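Actas | Comité técnico de envases
Compartido 3 veces · 2 comentarios

Acta de reunión, martes 26 de junio

Asisten: Elba Montecinos (preside), Uriel Garrido, Catalina Salinas, Hipólito Cáceres. Excusa: Maximiliano Salinas.

1. Se aprueba el acta anterior sin observaciones.

2. Retorno de envases PET. Garrido informa un stock de 900 unidades en bodega Henríquez. La merma por abolladura se mantiene bajo lo previsto. 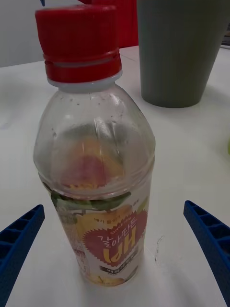 Cáceres objeta el plazo de retiro de Merkar, fijado en 90 días. Se acuerda solicitar reducción por escrito.

3. Etiquetado. Tokton entregará la nueva plantilla en noviembre. Salinas pide revisar antes el adhesivo, que deja residuo en el lavado alcalino. Queda pendiente.

Se levanta la sesión. Redacta: C. Salinas.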